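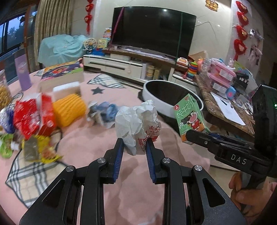 Visit report: Gagnon insulated door plant, Drulldale

The Gagnon plant makes sectional garage doors and the insulation kits sold for existing ones. Our group toured it on a weekday in March, starting at 9 a.m. at the receiving dock and following the line in production order. Our guide was Somkiat Chaimongkol, who runs process engineering on the panel side.

Steel arrives in coils, prepainted on both faces. An uncoiler feeds two roll formers, one for the outer skin and one for the inner. The skins run in parallel to the foam station, where polyurethane is injected between them and the sandwich enters a heated double-belt press. The foam expands against the belts and bonds to the steel as it cures. Press length is the limiting factor on line speed. Chaimongkol said they have tried faster foam mixes, but the bond strength at the panel edges dropped and they went back to the earlier one.

Between the two skins there is a continuous thermal break, a strip of rigid vinyl along the tongue and along the groove. On older Gagnon doors the steel was folded through at the joint, and that path carried a good share of the heat loss. The company's published R-value is for the center of the panel. We asked for a figure for the installed door, including joints, perimeter and hardware. They test for it but print it only in the technical sheet, and it is a good deal lower. Anyone comparing doors from different makers should check which of the two they are reading.

After the press, a flying saw cuts panels to width. Steel end caps are fitted by hand at four stations, then hinge locations are punched. Output on the day shift is around 700 panels. Scrap is mostly startup material from color changes.

The test room was the most useful stop. A full door is mounted between a cold chamber and a warm one, with thermocouples taped across the inner face. The door on test was an Atham, their midrange model. The screen showed the middle of each panel nearly uniform, with cooler bands at the section joints and the coldest readings along the floor. The bottom seal was new and correctly adjusted. On a real slab with a dip in it the result would be worse, and the technician agreed that a worn bottom seal can cancel most of the benefit of a better panel.

A second rig cycles doors open and closed to check springs and rollers. The counter read 1267 when we walked in. They stop every 1000 cycles to inspect the cables and measure seal compression.

The retrofit kits are packed in a separate building on Irklow Road. These are precut foam boards with retaining clips. Added weight is the main concern, and the instructions call for the spring balance to be checked after installation. A door that will not stay at half height needs its springs adjusted by a technician.

The tour ended shortly before noon. Parking is at the north gate, and closed shoes are required past the dock.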